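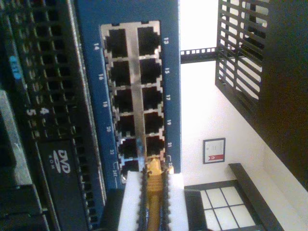

The working group on cabling by robot met on 7/30/19 in the upstairs room at Hundlow, with Ritu Dixit in the chair and Dorian Guérin kindly taking the notes again. Ritu welcomed everybody, thanked the Tovine people for the long drive, and said she hoped we might get through the whole of the draft code of practice this time, having stuck last time on page two. The first real business was section 3, on how a cable should be held. The draft said only that the gripper should take "the connector end", and several of us felt this left too much room. After a good deal of talk it was agreed that the pads should close on the plug boot, as they do on the yellow cable down by ports 23 and 24, and that the cable itself should never be used as a handle. Dorian will reword it.

Apologies: Boyer sent theirs, with written comments on sections 4 and 6, which were read out as we reached them.

Minutes of the last meeting: agreed, with one spelling put right.

Section 4, naming of ports. Boyer's comment was that a work order ought to give the port number exactly as it is printed on the panel, and nothing else. Ritu was very much in favour. She reminded us of the muddle at Hevine in the spring, when one order said "bottom right" and the switch had been mounted the other way up from the drawing, so that the arm went quite faithfully to the wrong socket. Where odd and even numbers sit in separate rows, the order should also give the number of the port next door as a check. There was a worry that this would make the orders longer to write, and it was accepted that it would, but not by much. Agreed as Boyer had it, with the neighbouring number added.

Section 5, trial insertions. This took up most of the afternoon, and the tea had gone cold by the end of it. The draft asks for 1,000 trial insertions on a spare panel before an arm is let near a live rack. Tovine thought this low and would have liked 3,000. Their own log stands at 3,234, and they very generously offered to share it with the group, including the ones that went badly. Hevine felt that a small firm with one arm could not spare the days. We went round the table, everyone had their say, and it was left that 1,000 should stand for a first approval, with a further 10 to be done and written up whenever the finger pads are changed. Tovine asked for it to be minuted that they would still prefer the higher number, and it is so minuted.

Section 6, people near the rack. Boyer had asked whether somebody must stand at the stop button the whole time. The feeling was yes for live racks, and that the person should have no other job while the arm is moving, however tempting it may be to catch up on labelling. For spare panels it is enough for the person to be in the room. Dorian asked that the words "within easy reach" be given a proper distance. No distance could be settled on, and Ritu will ask each member to measure how their own button is placed at present.

Section 7, the release check. A short one, happily. After each insertion the arm should give a gentle pull before the fingers open, and the result should go in the log next to the port number. Hevine already do this and will send round their wording. Agreed.

Actions
Dorian: new wording for section 3, and sections 4 and 5 as agreed.
Tovine: trial log to all members.
Hevine: release check wording.
Ritu: letter to members on stop button distances, and a note of thanks to Boyer for their comments.

Any other business: it was asked whether fibre should be brought into the code. Ritu said she would sooner see copper finished first, and there was general agreement. The key to the car park gate is now kept at the front desk.

Next meeting to be held at Tovine, date to follow by email.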